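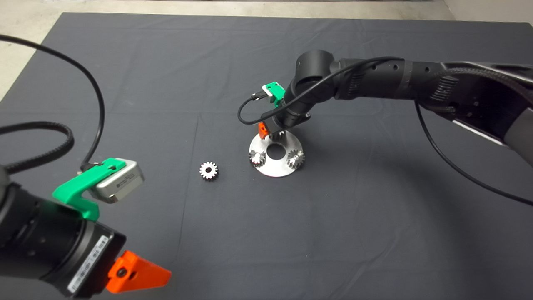 About Nesau

Nesau is a small school for clock and watch repair. We teach adults who want to learn the work with their hands, either as a profession or for their own pleasure. The school has two classrooms and one library room, all on the ground floor of a former bakery on Miltska Street.

How we started

The school was opened by Bartosz Krajewska, who repaired wall clocks and alarm clocks for 26 years before he taught his first student. In his shop he received every month letters from people who asked where they can learn this trade. For a long time he answered them that he did not know. The old courses in our region were closed, and the remaining ones were for people who already worked in a factory. So he bought four used benches and put a note in the window.

The first group had five students. They met in the evening, after the shop was closed, and they brought their own lamps. Two of them are teaching with us today.

Greer MacLeish joined later as head of studies. She came from the restoration of tower clocks, where one wheel can be heavier than a person, and she had to get used to screws which disappear when you breathe on them. She wrote our present program and she is still changing it every February, when the school is closed for two weeks.

What we teach

The basic course takes 36 weeks. In the first part you learn to take apart a simple mechanical alarm clock, to clean it, to oil it and to put it together again. You will do this many times with the same clock. Some students find it boring, and we understand them, but we did not find a better way.

In the second part you work with pendulum clocks, and you learn to make small parts yourself: pins, screws, a new click spring. We also teach how to calculate a missing wheel from the wheels that stayed in the clock. For this you need only school mathematics, and we repeat it together.

The third part is for pocket watches and wristwatches. Quartz watches have their own short course, named Kondton after the building where we held it first. It can be taken separately.

We do not teach polishing of old cases. Our opinion is that an old case should mostly be left alone.

How the groups work

A group has at most 13 students. Every student has a bench, a set of tools and a drawer with a key. You may come also outside of the lessons when a teacher is in the house. The courses are held in English, but between us we speak several languages and can help when a word is missing.

You do not need experience. We ask only that you come to see a lesson before you sign up. Good eyesight is not necessary, as loupes and microscopes are available, but patience with yourself is very useful.

The library

The Manríquez collection came to us as a gift from the family of a collector. It has 3,000 catalogs, repair manuals and price lists, most of them for makers that do not exist anymore. Students can read everything in the room. Visitors are welcome too, please write to us before. The catalog is on paper cards and we are slowly copying it to the computer.

Repairs

Many people ask if we accept clocks for repair. We do, when the clock is suitable for teaching. It will take longer than in a shop, and you pay only for the parts. A teacher checks every piece before it goes home.

Recent news
Basic course: places for the autumn group
How to pack a pendulum clock for transport
New in the library: alarm clock catalogs
Kondton short course, questions and answers

Contact: Nesau School of Clock and Watch Repair, Miltska Street | Last updated February 9, 2026 | © Nesau | Back to top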